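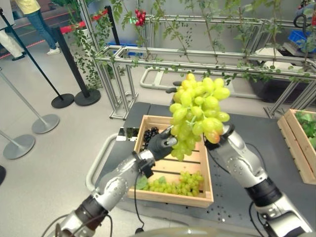

# Fruit corner, Elville

20 May 2025

Welcome to our small gallery page. We built the fruit corner for the indoor market days in Elville, and many visitors asked us how it was put together and if we could show it on the website. So I have collected here the pictures and some notes. My name is Dalibor Jurčo and I was responsible for the crates and the fruit. Frida Overgaard did the flowers and all the green things, and she corrected me many times.

The corner has two main parts: a table with crates on it, and a stand with tiers where the fruit is shown to people who pass by. Everything had to fit in the space we got from the hall, between the side door and the coffee counter of Cairns.

**The table**

The table top is dark gray with a grid of small holes. I like this color very much under fruit. Pale green grapes on a white cloth look a little tired, but on the dark gray they become almost like glass. Frida wanted a tablecloth at first. We tried one in the morning and took it away before lunch.

**The grapes**

We used light and dark grapes together. The big green bunch is my favorite of the whole display. It has the shape of a cone, very dense, and a few berries low on one side have a little pink on them. When I see this pink I always want to turn the bunch so that the visitors get it on their side.

The crate on the table has a slatted bottom and raised sides, in pale wood. A small cluster of nearly black grapes is at the back, another green bunch lies toward the front, and one green leaf is at the end of it. The leaf was Frida's idea. I had put three and she took out two.

A short advice for people who want to do the same at home: lift grapes by the stem if you can, and otherwise support the bunch from both sides. Grapes have a thin pale layer on the skin, which is natural, and every finger leaves a mark in it. On dark grapes you see the marks much more than on the green ones. Do not wash the fruit before you display it. Wash it when you eat it.

**The vines and the tomatoes**

Behind the table is a frame of silver aluminum profiles, and we used it as a trellis. The vines go along the top rails and hang down, more on the left side. Torquil Aitken thought that both sides should be equal, but I find it more pleasant when one side is heavier. In a garden it is also never equal.

Near the top, in the middle, hangs a small cluster of red cherry tomatoes. A boy asked me if tomatoes grow together with grapes. I said that in our fruit corner they do.

There is also a crate filled with leafy plants at the side of the table. It closes the corner nicely and it hides the place where the table ends.

**The stand with tiers**

The stand has a black metal frame, and the crates on it are pale wood. The pine was left without any finish, so you can see the knots and the dark nail holes. Rory Chisholm offered to fill the holes and paint everything white. I am happy that we had no time for it. An old fruit seller in my town had crates with holes like this, and for me it belongs to the fruit.

The yellow flower garlands are artificial. I say it here openly, because two ladies smelled them and were disappointed. Fresh flowers would need water, and under the hall lamps they hang their heads by the afternoon. 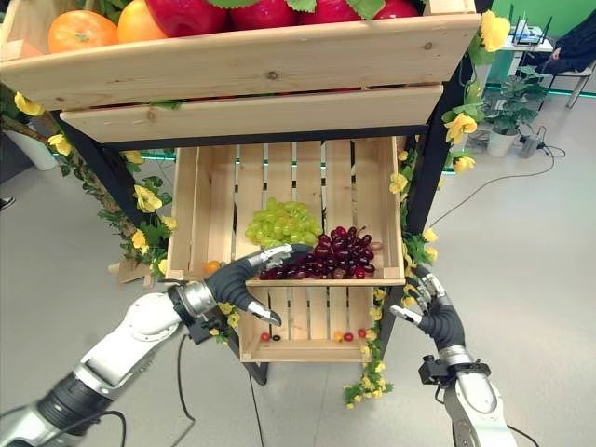
The upper crate is tilted forward. This is the most important thing on a stand with tiers. If the crate is flat, a person of normal height sees only wood and has to come very near to find out what is inside. We put the apples in a row with green leaves between them, and the citrus fruit beside. Red and orange together can be seen from the entrance of the hall, and the leaves keep the two colors from mixing into one.

In the middle tier the grapes have the place of honor, green toward the back and dark red-purple in front. I tried it first with the red in the back, and then it was only a dark spot between the slats. When the red bunch comes to the front you notice its shine and also the brown stem. A small orange fruit sits in the front corner. I believe every crate needs one thing which does not match the others.

The slats in this crate stand vertical, with gaps. Light comes through from behind, so the crate does not look like a closed box - this was not planned by us, but we kept it.

**Some notes for the next time**

We will make the corner again in July, when there is more fruit to choose from. Beathag Crichton would like cherries and apricots, and I would like fewer apples and one crate only with grapes. The garlands can be used again. They should be stored hanging, because in a bag the petals become flat and it takes a long evening to open them.

I would also bring the fruit into the hall a little later in the morning. We were ready too early, and then we stood there and moved the same orange from left to right and back again.

If you have an old wooden crate at home that you do not need, please tell us. Size is not important, but the wood should be pale and not painted, so that it goes with the others. You can leave a note for Frida or for me at the coffee counter, and we will come to look at it.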